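Workshop notes: pegboard layout at Badmont

The hand tools at the Badmont bench have been moved out of the drawer unit and onto perforated pegboard. The change was finished on 30th April. The notes that follow cover hook choice, spacing and the order in which tools go up, for members who are planning the same job at home and for those who use the bench and want to know where things now live.

Board and fixing

The board is dark grey and is mounted behind the bench top. Pegboard needs an air gap behind it or the hooks will not seat, so battens go on the wall first and the board is screwed to the battens. We used battens 18 mm deep. A shallower batten will take the short hooks but not the long ones, whose tails turn up behind the panel and foul the plaster.

Screws go through existing holes where these line up with a batten. Use a washer under each head. Tighten until the washer stops turning and no further, as the panel distorts between fixings if it is pulled in hard.

The lowest row of hooks should sit high enough that the longest tool clears the bench top with a hand's width to spare. Work this out with the tool in place on the hook. The length printed on the packet is the overall length and takes no account of where the tool hangs from.

Hook types

Three types are in use. Straight single pegs take anything with a closed loop. Double pegs take pliers and cutters, which are hung astride with one handle on each side. Cup holders take tools that have no loop and no shoulder, chiefly screwdrivers.

Single pegs lift out of the board when a tool is taken off in a hurry. Gerrit Makhubela tried a dab of hot glue at the tail, which held, but it also made the peg awkward to move later. The plastic retaining clips sold by Traltine do the same work and can be taken off again. A bag holds 30.

Placing the tools

Scissors go up first. They are the most borrowed item on the bench and the most often put back in the wrong place. Each pair is hung by its handle loops with the blades down, and each has a peg to itself. Two pairs on one peg will tangle, and the one wanted is always at the back. Handle colour is the simplest marker: red handles on one peg, dark blue on another higher up. Anyone adding a third pair is asked to choose a different colour.

Pliers have orange handles, which show up well against the grey. They need more width than scissors because the grips spring apart when released. Leave two clear columns of holes on either side.

Screwdrivers stand in a black cylindrical cup fixed to the left side of the board, handles up. The cup is deep enough to hold the shafts upright with the handles above the rim, where they can be told apart at a glance. Keep the number in the cup low. Once it is packed, the handles lock against each other and the whole lot comes out together.

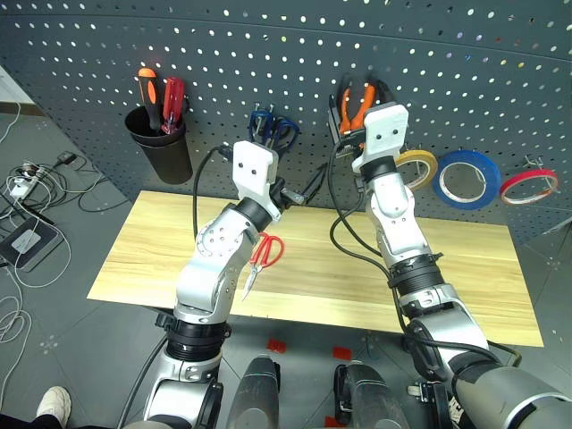
Marking the positions

Outlines have been left off for the present. Rokeya Wijesinghe suggests running with the layout until June and drawing round the tools only when it has stopped changing. On the previous board the outlines were painted in the first week, and 8 of the 17 were wrong by the time the paint was a month old.

In the meantime a small paper label is to be added beneath each peg. Labels should be written in pencil. If a tool is moved, move the label with it.

Upkeep

Check the cup fixing every few weeks. It carries more weight than the single pegs and works loose from the bottom tail first. To test it, lift the cup gently with one finger. Any upward travel means the tail has dropped and the cup should be emptied, removed and reseated.

Wipe the board with a dry cloth. Damp cloths leave fluff in the holes.

Scissors used on tape should be cleaned with a little white spirit before they go back. Screwdrivers with rounded tips should go in the repairs tin under the bench and stay out of the cup until they have been reground.

Spare pegs and clips are in the tin marked Hordiienko on the shelf by the door. Please note on the lid what has been taken so that the next order can be made up.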